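Back from the open day at Ruddock, and my feet are still complaining. It's 55 miles each way for me, and I'd go again in November if they ran another. The Grutiteck building is the long low one past the parking lot, and we spent most of the afternoon on the bench rooms, which I'd been looking forward to ever since the flyer came.

I had expected clutter, I suppose, from my own school days (ours was all stained wood and missing stoppers!), so the plain black tops and pale walls were a pleasant surprise.
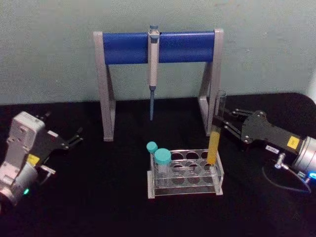 Pipette on its stand, with the clear tube rack in front.

We went around in groups of four, which meant you could get right up to things and ask whatever you liked. I asked far too much. Our guide was very patient about it and told us the site gets through nearly 3,000 tubes in a busy week, and then somebody behind me wanted to know who washes up.

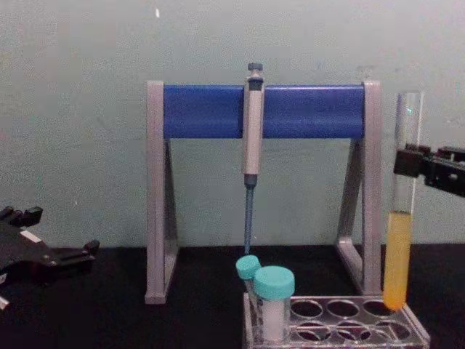

The washing up, as you may imagine, took us a good ten minutes, and we saw the sinks and the drying cabinets on the way to coffee. The coffee was good, and there was lemon cake.

After the break we talked about labels and how you keep one sample from being mistaken for another, something I'd never given much thought.

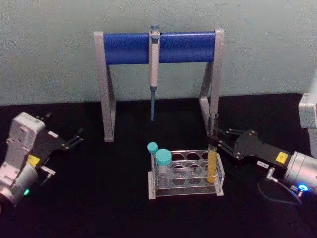 I'm a jam maker at heart, so storage and lids are dear to me. I came home wanting a rack like theirs for my spice jars, clear all through so you can see what's in it. The yellow liquid in the tall tube was easy to spot through the glass, and the teal caps on the other two were just as cheerful. I've already measured the pantry shelf.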